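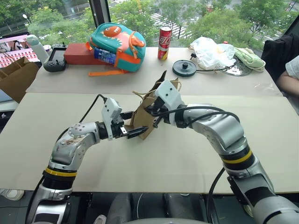

Week two with the Osis two-arm kit from Dakus. A few people asked for a report before they sign up for the rental, so this thread is what I have so far. I pay the normal rate and Dakus doesn't know I'm posting.

What you get: two arms, two parallel grippers, the base, a camera at each wrist plus one up top, and a year of the Poirier software. You supply the table and a monitor. The crate weighs 134 pounds, so have a second person there on delivery day.

Setup took us most of a day. The arms were quick. The calibration was slow, and the manual skips a step between mounting the wrist cameras and the first homing run. Support sent me the missing page the same afternoon.

My test task is paper bags. We do order packing in Zerkville and bags are what we would want it for. Paper is a good test – it bends, it creases, and the handles go wherever they want.

I ran 66 bag trials and logged each one by hand. A trial counts if the bag gets picked up, held with both grippers and put down without a tear. I set that rule before I started and didn't change it.

Best result is picking up by the top edge with one gripper while the other one steadies the side. It's slow. A person does it in a second or two. But it's repeatable, and it doesn't need a stiff bag.

Weak spot is the handles. Twisted paper is thin, and seen from the wrist camera it can sit very close to the color of the bag behind it. The software found the rim of the bag much more reliably than it found the loop. 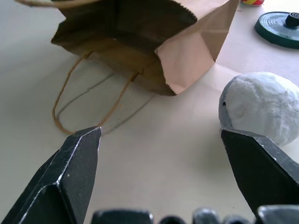

Wrist camera view, bag on its side with the handle lying out on the table.

A bag on its side like that is the case I'd ask any vendor to demo. The software has to decide between the handle, the rim and the bottom fold. With the default settings it went for the rim nearly every time. You can set a preference for handles in the task menu, under Advanced.

Grippers: the fingers are a decent shape for boxes and cans. For thin paper I'd like a softer tip. Dakus sells a padded set as an extra and I haven't tried it. If you have, please reply with how long the pads last.

Noise is fine. You can hold a conversation next to it. The fan in the control box is louder than the arms.

Cost, the part everybody asks about. Our rental is $1000 a month with a two-month minimum. Shipping back is on you. The software is included for the rental but not if you buy the arms used, so check that before you go bargain hunting.

Sylvie Kennedy asked whether one person can run it alone. Yes, once it's calibrated. For the first few days I'd want two, one at the controls and one resetting the table.

Would I renew? For mixed items in boxes, probably. For bags with handles, I want to see the next software update first – the release notes say it's due by the end of March.

Log sheet is a plain spreadsheet. Message me if you want a copy.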